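Gindel 2.1 review: grasp planning for small jobs

I've run Gindel on our cutlery sorting task since March. It takes wrist camera video, suggests grasp points and plans the approach. Setup took 27 minutes, most of it spent on the camera calibration page.
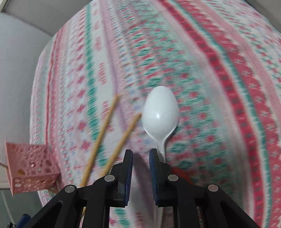 Spoon and chopsticks on patterned cloth, with the gripper close in.

Patterned cloth is where our old planner, Miltus, struggled. Gindel gave a usable grasp on 18 more clips out of 200. Thin handles still confuse it — the confidence score jumps about — and the log viewer is slow.

I'd buy it again, but wait for the next viewer update.

Nazma Biswas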